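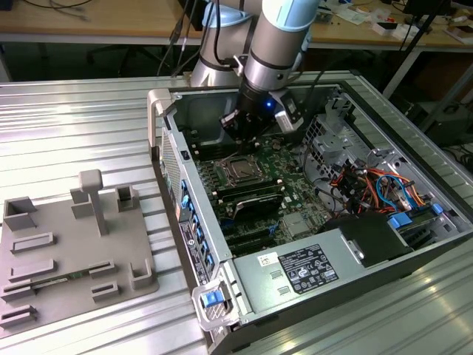
Tower on its side, panel off, CPU socket area bare.

Cable routing and refit order on an old tower

skerus_bench
Picking this up again after leaving it since March. Green board, black memory slots next to the socket, an expansion card below it, drive cage on the right. The wires on the right run through to the bay with the blue tab. I want to tidy that bundle before anything else goes back in. Is there a sensible order, or does everyone do it differently?

ohmsworth
CPU first, then cooler, then memory, then cables. With the case flat you have decent access to the retention bracket, and you lose some of that once the loom is tied down. Check the socket under a lamp before you put a chip in it.

Vosevico
Disagree on leaving the cables till last. On these cases the loom is stiff and pushing it about over a fitted board is how headers get bent. I route first with loose ties, fit the board parts, then pull the ties tight.

ohmsworth
Loose ties get in the way of the shroud. I have done it both ways and went back to cables last.

Vosevico
Only if you tie at the shroud. Tie at the drive cage, the perforated metal gives you plenty of anchor points.

jibrin_k
Which power supply is that? The label is facing up but I can't read it at this size. If it's an older unit I would test it before spending an evening on the wiring.

skerus_bench
Tested on a dummy load for 10 minutes, all rails within tolerance. It stays.

jibrin_k
10 minutes tells you it starts. I'd give it a couple of hours.

Daryna Sydorenko
Two points. Take the expansion card out before you move the loom, then refit it at the end. And use 200 mm ties, the short ones run out when you go round the whole bundle. I get mine from Plorusport, bag of 427 for some reason.

ohmsworth
Agree on the card. Hook and loop is better than ties if the drives are likely to change.

skerus_bench
Right. Card out, loom loosely tied to the cage, CPU and memory in, then tighten. I'll leave the supply on load overnight and do the wiring tomorrow after 7.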